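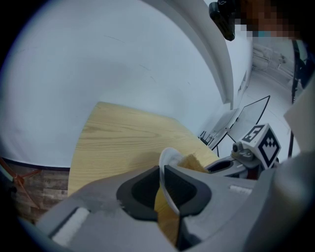 Pale wall behind a wooden table: will a magic sponge take the scratch marks off?

Posted in September by Wumpini Abugri
2 min read

We rent a workroom in Loltosham and the table sits hard up against a big pale wall. There are a few faint dark marks near the middle of it. My sister says a melamine sponge will have them off in a minute. I doubt it. Every time I've used one of those things on a painted wall I've traded a mark for a shiny patch, and the shiny patch is worse. The landlord wants the place looking decent by Wednesday and I don't want to repaint. The paint is flat, I don't know the brand, and it has been up for 6 years. Has anyone done this without regretting it?

Natanael Quintana
Sponge works fine. Just don't press hard.

Nilton Puma
"Don't press hard" is what everybody says right before the shiny patch. Those sponges are very fine sandpaper, and flat paint is the worst thing you can use them on.

First find out if you have a scuff or a scratch. Run a fingernail over it. If you feel nothing, something probably rubbed off on the wall, and a soft cloth with warm water and one drop of dish soap might lift it. Wipe, let it dry overnight, look again in daylight. If your nail catches, no cleaner on earth will help, whatever the label says. You'd need a dab of filler and touch-up paint, and touch-up on paint that old tends to show.

I'd try the cloth down low behind the table first. And pull the table out 3 inches when you're done, or you'll get new marks from the back edge.

Segundo Betancur
I bought the Grindell wall cleaner for 11 bucks and can't say it beat dish soap. Faint marks I would leave alone. Has the landlord even mentioned them, or only your sister?

Contact us | Copyright Truston Home Help | Back to top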